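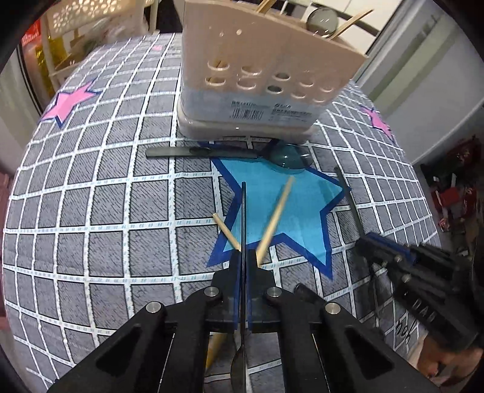 Albertina Paiva
Club mentor, Onen Student Robotics

To: the club list
Date: March 7, 2021
Subject: Re: Table-setting challenge, grippers and who does what

Hi everyone,

Thank you for the long and lovely thread this week, and sorry I've been slow to join in. I've read every message, some of them twice, and I think Oğuzhan's note is the one that most needs an answer, so I'm putting it in here for those of you who lost track somewhere around Thursday (I did!).

Oğuzhan Saraç wrote:

> Hello all,
> Wim and I went through the recordings for the utensil task and we think
> the spoons are a bigger headache than the chopsticks. A thin handle is
> fine if you come at it square, but if the gripper is turned even a little
> the handle rolls in the pads and the bowl swings out to the side. We have
> 134 clean runs so far and the plan says 900. Are we still going for 900?
> Also, can we please decide if both hands have to be on the table from the
> start, or if the second one can come in later? People are doing it both
> ways and it makes the runs hard to compare.
> Oğuzhan

First, the number. Yes, we're still going for 900, and please don't let it scare you. The first hundred always take forever while everybody learns how hard to squeeze. Kamonchanok tells me her pair got much quicker once they stopped trying to be fast, and I believe her, having watched the rest of you race each other.

On the spoons, I agree with you and Wim. Hold the handle upright between the pads, with the bowl hanging down below the jaws, and look at it for a moment before you move off. If it has started to tip, put it down and begin again, and mark that run as a restart so we can find it later. It isn't a failure and no one will tease you. The dark spoon is the hardest to see against the gray cloth, so let's try it with the chopsticks laid on the big blue star, where at least those stand out nicely. The teal spoon can stay off to the far side of the star until its turn comes. Holder at the back, please, with the label facing you, so that all the tables start out the same.

As for the two hands, I'd like both on or over the table from the start. Witold made a good case for bringing the second one in later, and I can see it saves the arms of our younger members, but the Sanen rules say "two-handed throughout" and I would hate for us to lose points over that. If your arm gets tired, stop between runs and shake it out. Really, do stop! The grippers feel light for the first ten minutes and then they don't.

A few smaller things while I have you:

The tablecloth keeps creeping toward whoever is sitting nearest. Smooth it out and check the stars before each set.

Thirteen of you have signed up for Saturday, and I'd be happy to squeeze in 2 more if somebody has a friend who is curious. No experience needed, just patience and short sleeves.

Please write your notes the same day. Wim has been very kind about chasing people, but he has exams coming and I don't want him spending his evenings guessing what "odd one, see me" means.

Witold, could you bring the small screwdrivers again? One of the finger links on our older gripper felt a bit stiff to me, and I'd like you to look at it before anyone else has a go with the pliers.

I'll be at the Dostberg room from nine on Saturday with tea and far too many cookies. If you have questions before then, write to the whole list, even if you think it's a silly one - somebody else is surely wondering the same thing.

Warmly,
Albertina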